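Dwivedi Stores Launches "Bring What You've Got," a Holiday Campaign for Tables That Don't Match

New ads, a traveling supper and a very long list of customer recipes celebrate the way families pull a meal together

September – Dwivedi, the family-run grocery chain, today unveiled its holiday campaign for the year, and it starts, as so many good evenings do, with somebody standing on the porch holding a dish covered in foil and hoping there is room for it.

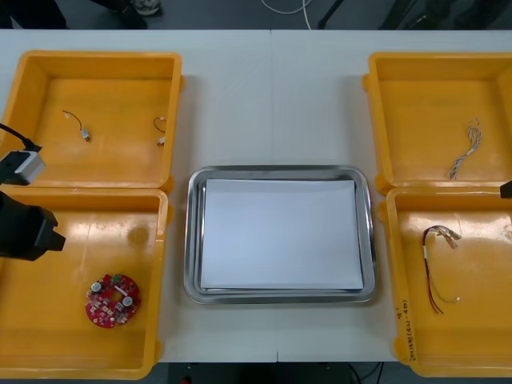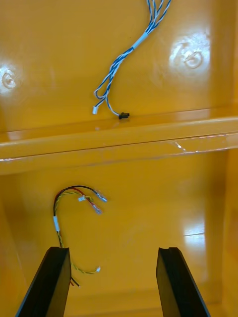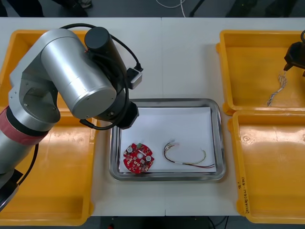 "Bring What You've Got" is a love letter to the potluck, and to everyone who has ever carried a hot casserole across town on their lap. The campaign film follows one long evening at one very crowded house, where the guests keep arriving and the table keeps having to grow. There is a card table, then a desk from upstairs, then a door laid across two chairs, and by the time dessert comes out there are cousins eating on the stairs. The food is set out in whatever people own, and the stylists were asked to keep it that way, so you will find a good china platter next to plain yellow plastic bins like the ones pictured near the top of this page, filled in the film with dinner rolls and clementines. Every dish on the table was cooked from a recipe sent in by a Dwivedi customer.

Those recipes came in by the bagful. In the spring, Dwivedi put cards at every checkout asking shoppers to write down the one thing their family would be upset to go without, and 2,000 of them came back, many with gravy stains and quite a few with arguments in the margins. The kitchen team read every card and cooked its way through 255 of them over the summer. In the end 181 made it into the free recipe booklet that will be handed out in stores all season long.

"We thought we would get a lot of stuffing, and we did get a lot of stuffing," said Dalal Akl, head of marketing at Dwivedi. "But we also got tamales and jollof rice and a lime gelatin salad that three different women in the same town each claim to have come up with. I grew up in a house where the holiday table had stuffed grape leaves at one end and a green bean casserole at the other, and I never once thought it was strange. I hope people watch the film and see their own aunt in it somewhere."

The film was directed by Hawi Ayele and runs in two lengths, with the longer version showing in movie theaters and on the Dwivedi website. Shorter spots will each follow a single guest and the dish they bring, including a nervous new boyfriend with a store-bought pie he has moved into his own pan, and a grandmother who says she isn't bringing anything this year and then turns up with four things.

"I asked the cast to eat for real, and they did, to the point where we had to send out for more potatoes," said Ayele. "The noise you hear in the background is simply people at a party. We had written some lines for the dinner and most of them are gone now, because what the actors were saying to each other with their mouths full was so much nicer."

Beginning in November, the campaign will also go out on the road. The Dwivedi Long Table, a free community supper, will visit 10 towns where the company has stores. Neighbors are invited to sit down from 5 p.m. onward, with or without a dish. Main courses, drinks and plenty of extra chairs will be provided – along with a corner for the little ones, who can decorate a paper tablecloth while the grown-ups go back for seconds. Anyone who brings something homemade is asked to attach a card listing the ingredients, for the sake of guests with allergies.

Bimla Nishad, who leads the Dwivedi test kitchen, will travel with the supper and cook at every stop. "I have made the lime salad, and I have made it more than once, and I'm bringing it," she said. "My own card is in the booklet too. It's my mother's carrot halwa, and I'll warn everybody now that you can't hurry it. Put some music on and pull up a stool."

Stores will join in with a seasonal range built around food that travels well. It includes lidded foil pans in three sizes, a ready-to-bake macaroni and cheese, cranberry chutney, a big spiced apple slab pie meant to be cut into squares, and soft dinner rolls sold by the tray. Shoppers who come in on a Monday through the season can try a warm sample of that week's customer recipe at the bakery counter, and the person who sent it in will have their name chalked on the board.

The recipe booklet is available now, free of charge, at customer service desks in all Dwivedi stores. Dates and places for the Long Table suppers will be posted in stores and on the company's website next month, and seats do not need to be reserved.

Media contact: Vikas Tomar, Dwivedi Press Office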